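Clusach troca calendário por simulação na manutenção de célula da Inix

A Clusach anunciou a 20 de janeiro de 2022 que vai deixar de fazer a manutenção da sua célula de manipulação segundo um calendário fixo. A partir de março, as intervenções no braço e na garra passam a ser marcadas com base num modelo simulado da célula, fornecido pela Inix. A promessa é conhecida: menos paragens, menos peças trocadas antes do tempo. As provas, para já, são poucas.

O método assenta numa réplica virtual com o braço, a garra preta, a mesa e uma pequena caixa preta que serve de peça de referência. Antes de cada alteração ao programa, o técnico repete a aproximação à caixa no modelo e compara as posições das juntas com as registadas na máquina. Se a diferença passar de 3 milímetros, a célula para e a garra é recalibrada. 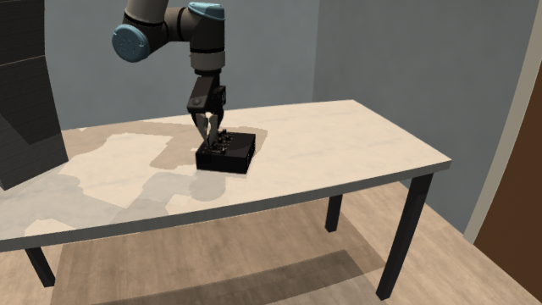 O problema começa no que o modelo deixa de fora. A folga que se acumula nos dedos da garra tem de ser introduzida à mão, tal como o desgaste dos cabos. Um técnico que se esqueça de atualizar esses valores vê no ecrã uma máquina em ótimo estado, e a máquina verdadeira continua a gastar-se. A Inix diz que a recolha automática destes dados virá numa versão posterior – sem indicar qual.

A empresa apresenta como argumento um ensaio com 78 ciclos de aproximação, todos dentro da tolerância. São poucos para uma garra que, segundo o plano antigo, era inspecionada a cada 2.000 ciclos. O ensaio também não incluiu qualquer troca de dedos, a operação que mais desalinhamentos costuma causar, nem uma paragem de emergência a meio do movimento.

Há ganhos plausíveis. Verificar no modelo se o punho tem espaço para rodar sobre a mesa poupa uma deslocação à célula, e o tempo de preparação de um programa novo desce 20 minutos, segundo as contas da própria Clusach. O registo de calibrações, até aqui feito em papel, passa a ficar no sistema Aren, onde os turnos o podem consultar.

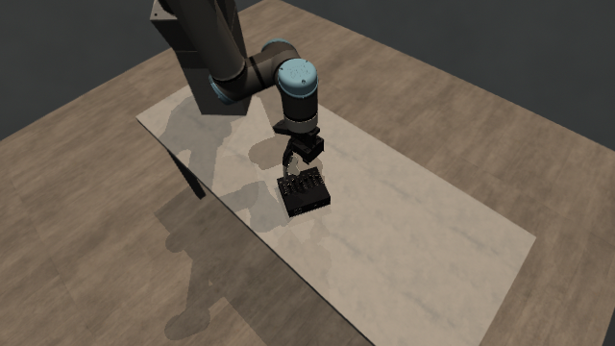 Vratislav Zelenák discorda das reservas e lembra que o calendário antigo também falhava, pois mandava abrir juntas em bom estado e deixava passar parafusos soltos entre duas inspeções. Admite, ainda assim, que manteria a verificação manual do aperto da garra no início de cada turno, «pelo menos até haver dados de um ano inteiro».

A Clusach não esclareceu se essa verificação continua. A Jurčo, que assegura as reparações, mantém o contrato nas condições atuais.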